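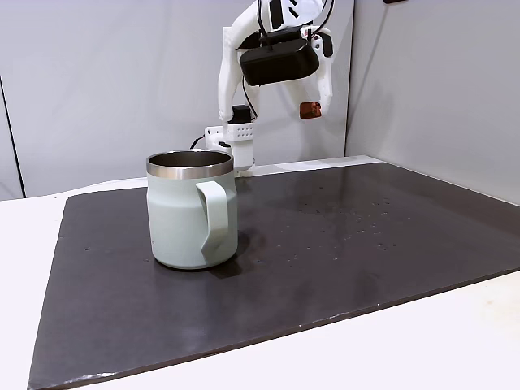

Small robot arm at Solell workshop gets a new care routine

The small robot arm in the Ulier training room has now a fixed care routine, which was written in March by the technician Kyriaki Xenos. The arm had made 576 runs with cups and mugs before its shoulder joint began to shake a little at the end of a movement. Xenos opened the joint, tightened 2 screws and replaced one servo lead.

"The motor was good," she said. "The screws had moved, and the lead was too short when the arm reached far."

From now on the arm is checked after every 349 runs. The operator looks at the screws in the shoulder, at the pads of the gripper and at the camera cable. The cable is held to the upper arm with a black cable tie – it must not be pulled tight, or it will stop the wrist from turning. The board is wiped with a dry cloth before the first run, and drops of water are kept away from the leads.

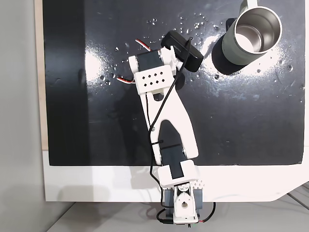
Next steps

Eustaquio Gallegos, who plans the training at Ulier, wants to reach 1,000 runs before the servos are changed. A second arm is ordered from Gutaveck and will follow the same routine. The check sheet hangs beside the door, and other groups can ask Xenos for a copy.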